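Bouchra Slaoui sews napkins and kitchen cloths under the name Besesa, in a small room behind her apartment. She started with an old machine from her aunt and 40 napkins for a cousin's wedding. In May she finished an order of 1000 for the restaurant Cloven, and she told me she still checks every corner with her own fingers.

"People look at the color first," she says. "I look at the corner. If the corner is thick, the napkin will never lie flat on the table, and the waiter will fight with it each evening."

She prefers twill for the table. "You can feel the small diagonal lines with your nail. Plain cotton is fine too, but twill falls better when you fold it." Mustard yellow is the color most customers ask for now, and she keeps three rolls of it under the stairs. 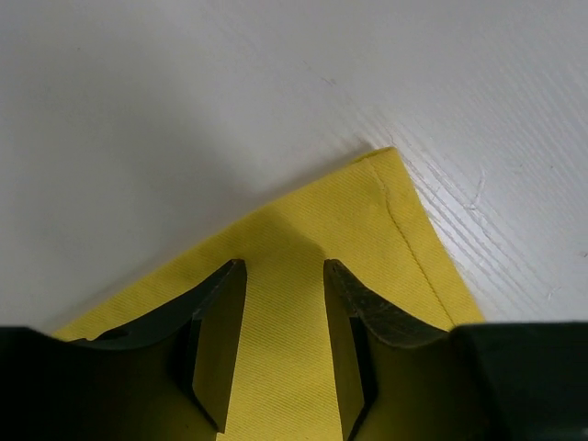

The hem is where she loses the most time. She folds it narrow, presses it, and sews close to the inner side. "When I come to the turn I go slowly - I move the wheel by hand. My first teacher, Asmaa Gaber, made me open the same corner again and again until I cried a little. Now I thank her."

I asked how she folds the finished pieces. She laughed and said that her husband Ayman does it, on a white table, so that any loose thread is easy to see. "He is more strict than me. Last time he gave me back 3 napkins, and he was right about two."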